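Geetha Palaniappan has pipetted for a living long enough to have opinions about chairs. When the testing lab at Vinon brought in a robot arm last December, she was told it would take the dull work off her hands.

"It took the bit I could do while thinking about something else," she says. "What I've got now is the bit where I watch."

Her manager, Gangadharan Shenoy, talks about 286 samples a day. I ask whether that is a target or a result. "A target," he says. The arm has stopped itself 3 times this week, and each time somebody had to walk over and sort it out.
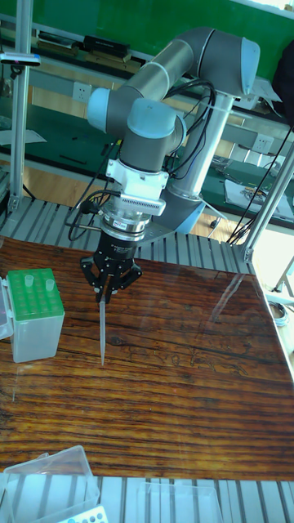
The gripper holding a pipette tip over the bench, with the tip box at left.

Shenoy insists no jobs will go. Palaniappan would like that in writing. "They said the same at Hiler, where my sister was," she says. "Ask her."

She has asked for training on the software and been offered ten minutes with a manual. Shenoy says a proper course is being looked at. He doesn't have a date for it.

Would she send the arm back? She thinks about it. "My wrist hurts less. I'll give it that. But my wrist wasn't what they were trying to save."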